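The tile mat, two summers in

A few people wrote after my July post about sleeping without air conditioning and wanted to know more about the mat. I said then I'd do a longer write-up, and I've had a free Saturday, so I'm doing it.

The mat is the kind made of small rounded tiles strung together in rows. I bought it at the Monddale market from a stall called Keka that mostly sells blinds. I had been using a plain cotton topper from Lund before that. It was fine until the nights got hot, and then it wasn't.

The mat goes right on top of the fitted sheet. I leave the sheet on underneath because I don't want the tiles rubbing on the mattress, and it means there is something soft at the sides if a foot ends up over there. Under 30 degrees Celsius I don't really need it. Over that, I notice the difference as soon as I lie down.

It has one other use I didn't plan on. It is a good flat surface for folding clothes. My dresser top is full and the ironing board lives behind the water heater, so the laundry gets sorted on the bed. Dark things especially, as they show up well against the tiles and I can see lint before I put them away.

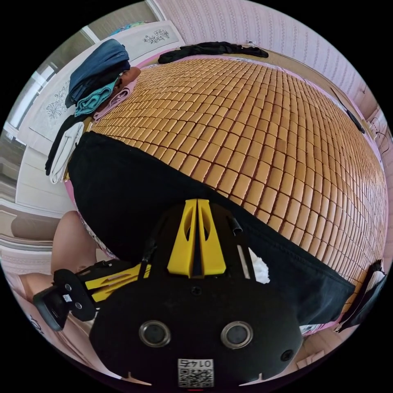
The mat on the bed, pink sheet underneath, something black laid out across it.

Cleaning is easy enough. I wipe it down with a damp cloth every 14 days, going along the rows, and leave the window open until it dries. A vacuum with the brush end gets the crumbs out from between the tiles. I tried the Vorard spray that the stall recommended and it left a film, so now I just use water with a drop of dish soap.

Things I don't like: it is heavy. Changing the sheet means rolling the whole mat up to the foot of the bed and back again. It also catches hair if yours is long - I put my pillow well over the top edge and that mostly fixed it. And it clicks a little when you turn over. I stopped hearing it after 6 nights.

It comes off in the fall and goes under the bed, rolled, with an old pillowcase pulled over each end. Don't fold it. I folded mine the first winter and had to restring a row.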